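Carngate, wet bench notebook
5th January
Rinse water spotting, continued from the December pages

Restarted the spotting work after the break. The open question from December was whether the haze on the Domon run came from the detergent or from the supply water. The softener at Carngate was offline for the last part of that run and the log does not say exactly when it was switched back. All December results after the softener entry are therefore marked doubtful. I have left them in the table with a D in the margin and have not used them below.

Supply hardness first thing: 181 mg/L as calcium carbonate, by titration, duplicate agreeing. Drawn from the cold tap after running it to a steady temperature. Test strip read in the same band, but the bands are wide and the strip would have passed almost anything. Strips are fine for checking that the softener is on. They should not be written in the results column.

Softened line checked next. Endpoint came almost at once, so hardness is recorded as below the useful range of the burette. Conductivity on the softened line is not lower than on the raw line, as expected with sodium exchange. Anyone reading the conductivity meter as a hardness meter will get this wrong, and I think it explains two of the odd December entries.

Procedure as run today:
Glass slides washed, rinsed in deionized water, wiped with lint-free cloth, handled by the edges.
Dip in rinse solution, withdraw slowly, stand at a fixed angle in the rack.
Rinse aid dose 15 mL to the bath where used. Derora only. The Khoo sample is still sealed.
Contact time 10 minutes, then air dry on the bench with the fan off.
Score against the dark card under the side lamp. Same person scores the whole set.

The fan matters more than I had written down. With it on, the film breaks up and drains unevenly, and the lower edge carries a ridge of deposit that is easy to mistake for a chemistry effect. With it off, drying is slower and the marks are smaller and better separated. Fan stays off for all spotting work from now on, including the blanks.

Scoring from the raw line without rinse aid: heavy spotting, distinct rings, deposit concentrated at the perimeter of each mark. Raw line with Derora: rings mostly gone, replaced by a faint even film visible only at a low angle. Softened line without rinse aid: few marks, soft edged, wipe off dry. Softened line with Derora: streaks running the length of the slide. That last one is overdosed in my opinion. The dose was set on hard water and was never adjusted when the softener went in.
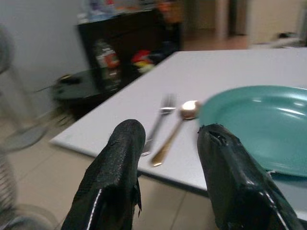
Reply added on the facing page, in green ink: I would not call the streaks overdosing yet. Softened water leaves sodium salts that dry down as a soluble film, and a sheeting agent will spread that film along the slide even at the correct dose. Try dissolving it. If a dip in deionized water takes the streaks off completely, they are salt. If the slide still beads or feels slick afterward, surfactant is left and the dose is too high. Also check that the rack angle was the same for both sets. A steeper slide streaks more.

Fair point on the salts. Rack angle was the same, I did not touch it between sets. Ran the deionized dip on the retained slides. Most of the streaking came off. A slight slickness stayed on the lower third of each one. So both contributions are present and the dip does not separate them cleanly. Need a dose series on the softened line, halving each time until the slickness goes, and scoring what is left as salt.

Acid check on the raw line deposit: a drop of dilute citric on a ring, left to stand, rinsed. The ring cleared with slight fizzing at the rim. Carbonate, then, with no sign of silicate residue at the center. A silicate mark would have survived the acid and left a dull patch. Worth repeating on older slides, where the deposit has had longer to set.

Temperature. The bath has been run at up to 60 °C depending on who set it, and the December sheets do not record it except in the header of the first page. Hot slides flash dry at the top edge before the lower part has drained, which shifts marks upward and makes them look sparse. Temperature gets its own column. Bath lid on between dips, as evaporation concentrates the raw line bath enough to notice in the titration by the end of a session. 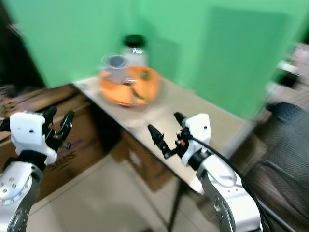 The scoring card also needs work. The present scale lumps film and spots into one number, so a slide with a uniform haze and no rings gets the same score as one with clear glass and several sharp rings. These have different causes and different fixes. Proposed split: S for discrete spots, F for continuous film, each on the old scale, written side by side. Old scores cannot be converted. The retained slides can be rescored if they have been stored covered, and the ones in the lower drawer have not.

Deionized blanks were clean except for a mark near one corner, in the same place on each slide. Probably glove contact at the clip. Changed to the other tweezers and it did not recur in the one repeat I had time for.

To do:
Dose series, softened line, Derora, fan off.
Open the Khoo sample and run it beside Derora at matched dose, raw line first.
Domon haze again on known water. Titrate before and after the run and write both down.
Put a note on the softener bypass valve asking for an entry in the log each time it is moved.
Fresh indicator. The present bottle gives a slow, muddy endpoint and I do not trust it for low hardness.
Order slides.

Raw line bath drained and wiped out. Softened line bath left covered for the dose series, labeled with dose and source.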